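4 双持采集与餐具任务

4.1 从一把到两把

前一节讲的都是单把 Culix 的事，到这里总算可以说两把一起用了。老实讲，我一开始根本没打算做第二把。单把夹爪在 Hudthorpe 共享工坊的台子上跑得挺顺，推杯子、挪盘子都行，我还挺得意的。直到五月里我想让它把筷子从托盘摆到盘子边上，才发现一只手伺候不了两根又细又长的东西：夹住这根，那根就滚；好不容易两根一起夹起来，放下的时候又岔开了（岔开的角度每次还不一样！）。于是我把图纸翻出来，照着原样又做了一把，手柄换成手枪式的，握起来手腕不用拧着。

第二把的零件几乎全是在工坊那台公用打印机上出的。指块我前后改了几版，最后定下来的是方方正正的块状，顶上留螺钉孔，这样换指面的时候不必把整个夹爪拆开。连接座那里我留了个圆孔，本意是走线，后来线从外面绕了，孔也懒得填。两把加起来，从开机打印到能用，我记的工时是 16 个晚上，其中相当一部分花在打磨转轴上。转轴太紧，扣动时指尖会一顿一顿的，录下来的开合曲线全是小台阶；太松呢，两个指面又对不齐，夹筷子时一个高一个低，筷子就会被拧着转。

摆放任务本身我定得很简单：一只盘、一只碗、一把勺、两根筷子、一个托盘。起始状态允许筷子在托盘里的任意位置，终止状态是两根筷子并排靠在盘沿上。碗和勺全程不要求移动，但也不许碰倒。
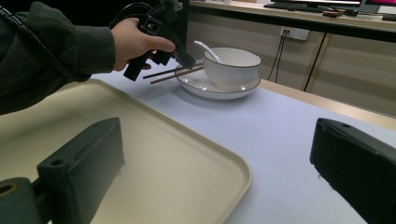 为什么不直接遥操作一台机械臂来录数据？

手持采集便宜得多，也快得多，一个人在自家桌边就能录，而且手上能感觉到筷子是不是夹住了，遥操作的时候我常常要靠猜。代价是轨迹得事后换算到机械臂坐标系里，有些手腕姿势机械臂根本做不到，这类片段只能扔掉。

4.2 线缆、台面和其他琐事

线缆是我低估得最厉害的一项。两把夹爪各拖着线，刚开始我把它们捆成一束往桌后甩，结果左手往右伸的时候整束线会扫过台面，扫到什么算什么。后来改成各走各的：一根从夹爪上方绕个弯出去，给手腕留够余量；另一根顺着袖子外侧走。衣服最好选袖口不太松的，我有一回穿了件宽袖外套，录了一下午，回放时发现袖子把筷子挡得严严实实，全部作废。

台面的颜色也有讲究。Mac Carthaigh 那份旧的台面说明里建议用深色哑光垫布，我试了，夹爪的深色指块一压上去，分割程序就分不清哪儿是指、哪儿是桌。换成浅色台面之后好多了，可白瓷盘又跟台面混在一起，还好盘沿和碗沿都有一圈深色细线，分割程序抓着那圈线就能把轮廓补出来。要是照着做，我会劝你挑带边线的餐具，纯白的那种我家里也有一套，试过一次就收回柜子里了。

托盘我挑的是米色塑料的，边沿圆而微微抬起。抬起的这点边有好有坏：筷子滚不出去，可夹爪从侧面贴着下去的时候指块会先磕到边上。解决办法是教操作者（也就是我自己）从斜上方进去，指尖先碰盘底，再合拢。听着简单，我练了两个晚上才形成习惯，之前那些磕边的片段在训练集里都标成了失败。

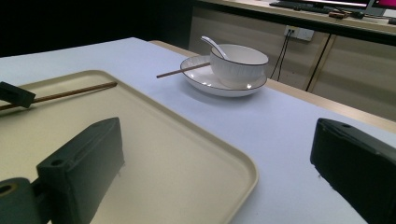

图 1　餐具任务的一个中间状态：一根筷子在米色托盘内，另一根搭在白盘左侧，瓷勺斜靠在碗里。

图 1 这种“一根在托盘、一根在盘上”的状态，我在整理数据时给它单独起了个标签，叫“半程”。它在训练里特别有用。单看起点和终点，策略很容易学成一套固定动作，从头放到尾，中间出了岔子也不管；加进大量从半程开始的片段之后，它才会去看一眼还剩哪根没放。我后来索性有意从半程录起，省得每次都从两根都在托盘里开始。

4.3 录制流程

录制软件用的是 Zirkix，版本号我写在附录里。它对双路视频的时间对齐做得还可以，两路的偏差我实测不超过 2 帧，对这种慢动作够用了。每段开始前我会把两把夹爪都张到最大，停一下，再动手，这个停顿在后处理时用来找零点。一开始我偷懒没停，想着可以靠开合信号自己对，后来有几十段怎么也对不上，又回去重录，白白多花了一个周末。

重录的时候我顺便把配合方式也改了。最早是两手同时去夹，各管一根，看着很热闹，可是两把夹爪在盘子上方老打架。现在是一手负责放，另一手先悬在台面远端等着，等前一手退开了再进来。节奏慢了，片段变长了，但干净得多。
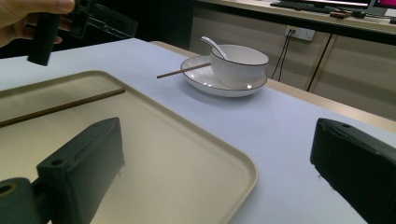 等着的那只手也得老实。我发现自己等的时候会不自觉地晃，手柄在半空画小圈，这种没有意义的抖动策略也会照学，推理时机械臂就在那儿跟着抽。后来我给等待的一方定了规矩：肘部贴着身体，手柄自然下垂，不到轮到自己不动。另外在后处理里加了一道低通，把等待段压平，只保留进入前那一小截。

最后一共录了 139 段双持数据，剔掉袖子遮挡、零点缺失和线缆入镜太多的，进训练集的是 100 段整。这个整数看着像凑的，确实也是凑的：筛完还多出来几段质量一般的，我干脆不要了。留下来的里面，筷子朝向尽量铺开，有横着的，有斜着的，也有两根挨在一起、看上去像一根的。

4.4 两根并拢的情形

并拢的情形值得多说几句，因为它最让人头疼。两根筷子贴在托盘里，从低角度看过去就是一根细长的东西，检测程序报一个目标，策略就按一个目标去夹。夹的时候又分两种：指面够宽，两根一起起来，皆大欢喜；指面歪一点，只带起来一根，另一根被挤到托盘的角落里。后一种我在录制中遇到过很多次，每次都得临场想办法，用指块侧面把它拨出来再夹。 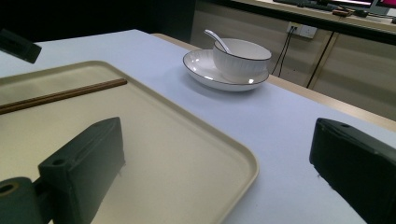 我的处理比较土。检测那边不去硬分一根还是两根，由着它报一个目标；夹起来之后看指面的开合宽度，宽了算两根，窄了算一根，再决定下一步是直接去盘边还是回托盘找剩下的那根。宽度阈值是拿卡尺量着筷子一点点试出来的，换一副筷子就得重新量，方筷和圆筷差得还挺多。这个办法谈不上漂亮，碰到粗细不匀的筷子，夹在粗头和夹在细头读数都不一样，我只好在录制时尽量夹中段，顺便也就把这个习惯教给了策略。

勺子带来的麻烦比我预想的小。勺柄从碗里斜着伸出来，高出碗沿一截，我原以为夹爪收回时会老挂到它，于是录制时总是先向外退一点再抬手。这个多余的小动作留在了数据里，策略也学了去，每放完一根筷子都要客客气气地往外让一让。我试过在后处理里把它剪掉，剪完轨迹接不顺，又加回来了。

指面的磨损我没有系统地测。打印件表面原来有细纹，夹筷子时靠这点纹路增加摩擦，录到后半段纹路磨平了，明显要捏得更紧才行。我在指面上贴过一层薄橡胶，好夹是好夹，松手时筷子会粘着跟起来一点点，落点就偏了。目前用的还是不贴的版本，磨平了就换新的指块，螺钉拧下来再拧上去，几分钟的事。换指块前后的数据我分开放了文件夹，第 5 节比较的时候也是分开算的。

相关文章
Culix 单持夹爪：图纸与装配记录
转轴间隙对开合曲线的影响
Zirkix 双路录制的时间对齐
Hudthorpe 共享工坊打印参数汇总
浅色台面上的白瓷餐具分割

最后更新：2025年7月3日　联系我们　版权所有 © Hudthorpe 共享工坊　返回顶部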